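Handout 7 – Path following outdoors: the false-stop fault

Reading before lab: the Norkilance fault log, entries 1088 onward.

## Background

The walking robot was set to follow the paved path at the Lindport site on its own, with the operator walking behind and holding the stop remote. It halted 3 times on one run with the code OBSTACLE AHEAD. The operator reported a clear path each time.

## What the log shows

- Each halt began within one body length of a change from shade to sun.
- Depth readings stayed flat across the change. The ground had no step.
- The color-based ground classifier dropped the sunlit area from "path" to "unknown."
- The planner treats "unknown" as blocked – correct behavior on bad input.

The third halt is the serious one. The operator raised the speed limit and lowered the obstacle threshold to get the robot moving. With that setting, the curb on the parking side was also accepted as ground. The stop remote was used before contact.

## Causes

1. Exposure was locked at startup, in shade. The exposure time was fixed at 2000 microseconds.
2. The classifier was trained on overcast footage only.
3. The threshold could be changed in the field without a second sign-off.

## View along the path

Note the pale patches between the tree shadows, the curb line on the left, and the glare in the sky.

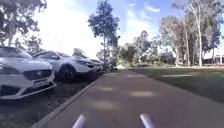

## For February

Write the fault tree for the third halt. Treat the threshold change as its own branch. Rivero and Chang, chapter 3, gives the notation.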